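Section 4: Setting up the desk frame and the height controller

Applies to the Jadard sit-stand frame, two-motor version, sold with or without the Arkidstead top. Revised 2022-05-19 by Miloslav Krajčí.

Read this section before you cut the cable ties. The printed sheet in the carton says the frame goes together in 25 minutes. We have put together a fair number of these and have never got near that, so set aside an evening and don't start one at nine o'clock.

4.1 Before you start

You will need the hex key from the carton, a Phillips screwdriver of your own, a tape measure and a second person for step 9. The carton also holds a small plastic spanner. It rounds off the first nut you put it on. Use a proper one.

Check that both legs carry the same batch letter on the inside of the foot plate. Legs from different batches are said to be interchangeable. They will run, but in our experience one side arrives at the top before the other, and the controller stops with a fault.

CAUTION: Do not plug in the controller until step 12. The legs can move as soon as they have power, whatever the sheet says about a "safe start".

4.2 Joining the frame

1. Lay the top face down on a blanket or flattened carton.
2. Slide the two crossbars into the centre rail. Leave the screws finger-tight.
3. Pull the crossbars out until the frame measures 1152 mm between the outer brackets. The stamped marks on the rail are not to be trusted. Measure it.
4. Set a leg into each end bracket with the motor housing facing inward.
5. Fit four bolts per leg. Tighten them in a cross pattern, a bit at a time.
6. Go back and tighten the crossbar screws.
7. Screw the frame to the top through the rubber washers. If a screw won't bite, stop. The pilot holes on some tops are drilled short, and forcing the screw will lift the surface on the other side.

Note: The rubber washers are described on the carton as "vibration cancelling". We can't say we noticed. They do stop the bracket from squeaking, so fit them anyway.

4.3 Turning it over and wiring it

8. Clip the motor leads along the rail. Leave a slack loop near each leg.
9. With one person at each end, lift the desk by the frame and turn it onto its feet. Never lift by the top alone.
10. Feed the power lead down through the grommet hole, or leave it hanging behind if your top has no hole.
11. Push both motor plugs into the controller until they click. A plug that is nearly home will work for a day or two and then won't.
12. Plug the controller into a wall socket. A power board is allowed by the supplier, but we don't recommend it, and if you must use one, put nothing else with a motor on it.

4.4 Resetting the height

13. Clear everything from under the desk, including the bin.
14. Hold the down arrow until the legs reach the bottom and stop.
15. Let go, then hold the down arrow again until the display shows three dashes.
16. Release. The display should return to a number.

If the dashes stay on the display, unplug the controller, count to 20 and repeat from step 14. The help line will tell you to do this up to six times. If it hasn't worked by the second go, a plug is loose. See step 11.
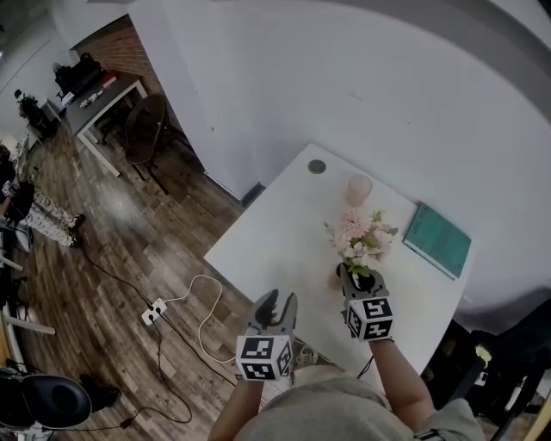 4.5 Saving your heights

The controller has four memory buttons. You will probably use two.

17. Sit in your usual chair, in the shoes you usually wear, with your elbows at your sides.
18. Raise or lower the desk until your forearms are level.
19. Press M, then 1.
20. Stand up and repeat, using M and 2.

The phone app from Nimach offers to work out both heights from your body measurements. Chutima Noiphan tried it with her own figures and was given a standing height that put the keyboard level with her ribs. Use your elbows. The app also asks for your location, and we have yet to find a setting in it that needs one.

4.6 Anti-collision setting

The controller is meant to stop and back off when the desk meets something solid. It has three levels of sensitivity. On the lowest, it will push quite hard against a filing cabinet before it gives up. On the highest, it may stop for no reason you can find. Leave it on the middle level.

CAUTION: Anti-collision is no substitute for looking. Do not rely on it around children, pets or an open window.

4.7 Wobble

All desks of this kind sway a little at full height, and the brochure's claim that this one doesn't should be read with that in mind. If the sway bothers you, check the bolts from step 5 first, then the levelling feet. The Šimko brace (part 1842, sold separately) helps with side-to-side movement. It does nothing for front-to-back, and it takes up knee room.

Check all bolts again after the first month of use. The log counts each full trip up and down, and at 300 trips the display shows a small spanner. It goes away if you hold M for five seconds, whether or not you have tightened anything.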